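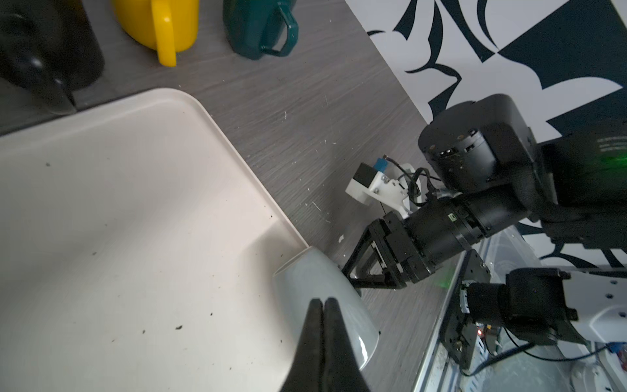
Hacer Sarıgül says I'm feeding my sourdough starter far too much, and that if I'd keep back 20 grams and throw the rest into crackers I'd stop complaining about the flour bill. Well! I took her advice this morning and I'm a convert. The crackers were gone by eleven (sesame, a bit of thyme, way too much salt on the first lot and I ate them anyway).

The big news is the loaf, though. I finally tried the dark rye from the Keskin mill shop, only 80 grams of it in the mix, and the dough felt completely different in my hands — stickier, kind of sulky, then suddenly lovely after the third fold. I let it sit nine hours in the cold pantry and baked it in the old Dutch oven. When the lid came off I yelled so loud the dog left the room. An ear! A real one, all the way across!

It weighed 473 grams when it had cooled. I wrote that on the flour bag so I'd remember, next to last month's sad brick, which I won't mention again.

Crumb is still a little tight at the bottom. Hacer thinks my oven runs cool, and I think I shaped it badly, so next time I'll change the shaping first and leave the oven alone. I want to try walnuts too, and maybe the honey from Weketti if there's any left in September.

Ate two slices standing up with butter and then a third with the plum jam. Need more rye, more parchment, and a new blade for scoring. Starter fed at 9, back on top of the fridge.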